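Planner says "no path", arms are clearly not touching each other

gantrygoblin
Thursday, 11:40 pm
Two arms, one table, Vimell as the planner. Every request comes back "start state in collision", and it blames the grippers. I have checked the URDF 6 times and aged accordingly.
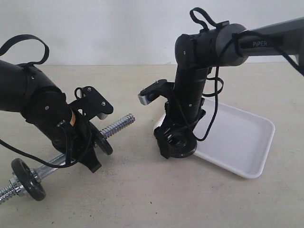 Both arms at the start pose, allegedly in collision

padlock_pete
Your padding is too fat. Drop it to zero and move on with your life.

mossy_encoder
Please don't drop it to zero – that's how I met my insurance rep. Dump the collision pairs first.

padlock_pete
He asked for a path, not a lecture.

gantrygoblin
Dumped. 782 pairs, most of them links that share a bolt. Also attaching a wrist view, as the depth filter thinks the fingers are scenery.

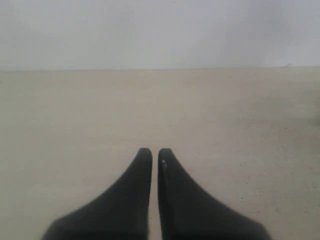 Hiu-tung Yen
Plikon maintainer

The self-filter in the Beta branch masks by mesh, and a mesh from April won't match fingers you swapped in May. Re-export them, then regenerate the pair matrix. Padding can stay at 6 mm.

padlock_pete
Zero worked for me.

mossy_encoder
For how long?

gantrygoblin
New meshes, new matrix, and the start state is legal. Now it plans straight through the dumbbell, with great confidence.
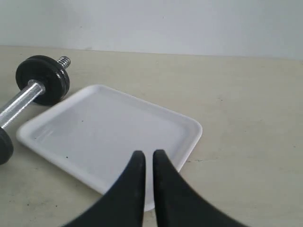
mossy_encoder
Perception next, then. Pan fits one box per object, and its timeout of 1000 ms is generous if the cloud is full of holes. A shiny chrome handle is the worst thing you can show a depth sensor, and yours has one with black plates for company. Put it in as a fixed mesh by hand.

padlock_pete
Or move the dumbbell.

gantrygoblin
Hate that this is also correct. Doing the mesh anyway.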